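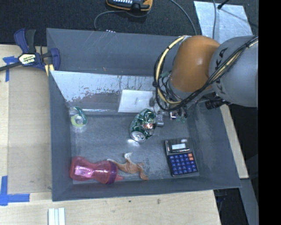 Crushed green can, white card and tape dispenser in the grey bin.

Ramham Odds and Ends

Hello! I'm Ida Kramer and I keep this list. It's a catalogue of small stuff that ends up in bins: drinks cans, stationery, bits of metal, cards, packaging, all the things that have no proper drawer. There are 2,000 entries, one per object, and I've typed every one of them myself (sorry in advance for the spelling).

What's in the folder

items.csv is the main list. Each row has a name, a material, a colour, a condition and a free notes column.
words.txt is the list of names I allow, so that a "tape dispenser" doesn't turn into a "sticky tape thing" three rows later.
changes.txt is where I write down what I've fixed.

Last tidied up on 4/11/24.

How I describe things

Condition has four values: good, worn, crushed, broken. A can that has been squashed is crushed, even if you can still read most of the printing on it. Rubbed paint is worn. Peeling is worn too — I went back and forth on that one for most of October and I'm sticking with it.

Colour is whatever you'd say first if someone asked you across a room. If there are two, both go in with a slash, so clear/green is fine for a tape dispenser. Shiny isn't a colour, put it in the notes!

Material is the weak spot. I only fill it in when I'm sure, and a lot of the small see-through pieces just say "unknown". Please leave those alone unless you've had the thing in your hand.

Where it came from

The first lot was from the Ferkska workshop, and then Vogler sent over 12 boxes of mixed bits, mostly stationery and fittings. Bins aren't entries themselves, only what goes in them.

Known problems

Cans are badly over-represented (I like cans). There are 19 rows with no colour at all, and 2 rows called "card" that I think are the same card. Flat panels were added late, and their sizes are missing.

Using it

Help yourself, for anything you like. If you spot a mistake, add a line at the bottom of changes.txt with the row number and what you think it should say, and I'll get to it when I next sit down with the list.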